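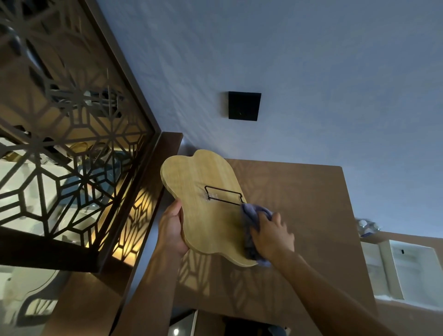 Wiping something clean is one of the first jobs many of us learn. Somebody hands you a cloth, points at the sticky bit and leaves you to it. You probably don't remember being taught. For a machine, though, wiping is one of the harder jobs in the house, and people who build robots have been working on it for a long time.

So can a robot do your chores yet? The short answer is: a few of them, some of the time. The longer answer depends on which chore you mean.

## Chores machines already do

You may have some robots at home without calling them robots. A washing machine fills itself with water, turns the drum, drains and spins. A dishwasher sprays hot water at plates until the program ends. These machines work well because the job comes to them. You put the dirty things inside a box, and the box does the same thing every time.

Robot vacuums go a step further, because they have to move about. They use sensors to feel for walls and chair legs, and many of them make a map of the floor. Floors are a good place to start. They are flat, they stay where they are, and it doesn't matter much if the vacuum bumps into a skirting board.

Now think about what the vacuum can't do. It can't pick up your socks first. It can't lift a lamp to clean under it. For that you need something like a hand.

## What your hands know

Try this. Find a small wooden thing at home, such as a chopping board or a picture frame, and wipe it with a soft cloth. Go slowly and pay attention to both hands.

One hand holds. It has to grip firmly enough that the wood doesn't swing around when you push on it. The other hand wipes. It presses the cloth down, slides it along and lifts it when it gets to an edge. If you push harder with the cloth, the holding hand tightens too. You don't tell it to.

Now imagine a board with a curvy outline and a thin wire stand fixed to it by a little piece of clear plastic. You would wipe right up beside the wire and then stop, or go around it. You wouldn't scrub across it, because the cloth could catch and the stand could bend or come off.

A robot has to be given every part of that, or has to learn it:

- where the board ends and the table begins, even when both are made of wood
- how hard to hold
- how hard to press
- where the delicate part is
- when the job is finished

The last one is trickier than it sounds. You look at the board, tilt it to the light and decide it's clean. A camera can look too, but a shadow and a dirty mark can seem very much alike to a computer. Clear plastic and glass are also hard for cameras, as light goes straight through them or bounces off in odd directions.

## The trouble with cloth

Engineers have a name for things that change shape when you touch them. They call them *deformable objects*. A brick is not deformable, at least not in your hands. A cloth is. It bunches up, folds over and hangs down in a way that is a little different every time.

When a robot arm in a factory picks up a metal part, it can expect the part to be the same shape as the last one. When it picks up a cloth, it can't. Part of the cloth will be hidden inside the grip, and a loose corner might flop over the very thing the robot is trying to see.

Some robots get around this by having a flat pad fixed to the end of the arm. That works well on a window or a long bench. It works less well on something small with bumps and corners.

## How a robot practises

There are two main ways to teach a robot a chore like this.

The first is to write instructions: move here, close the gripper, slide 13 centimetres to the right. This is fine if nothing changes. Put the board down at a different angle and the robot may wipe the air.

The second is to show it. A person does the job many times while a computer records what the hands do. The computer then looks for the pattern. It might need 300 tries at one small task before the robot can copy it fairly well, and then it may get stuck when the colour of the cloth changes. You could manage with a new cloth straight away.

## What about shops and workshops?

Work in a shop or a workshop is a bit like work at home, with more of it. Moving boxes along a belt suits machines very well. So does cutting the same pattern again and again. A laser cutter can follow a drawing full of stars and hexagons and never lose its place.

Dusting the finished piece, checking it for splinters and wrapping it for a customer are still mostly done by people. Each item sits a little differently, and some of them break.

## So, not yet

Robots that tidy, fold and wipe do exist in laboratories. Many are slow, and they usually need a person nearby to help when they drop something. They are getting better, and some of you reading this may end up working on them.

For now, the cloth is in the kitchen drawer. Rinse it when you've finished and hang it up to dry.

*Written by Panagiotis Stojanovska. Last updated August 25, 2021.*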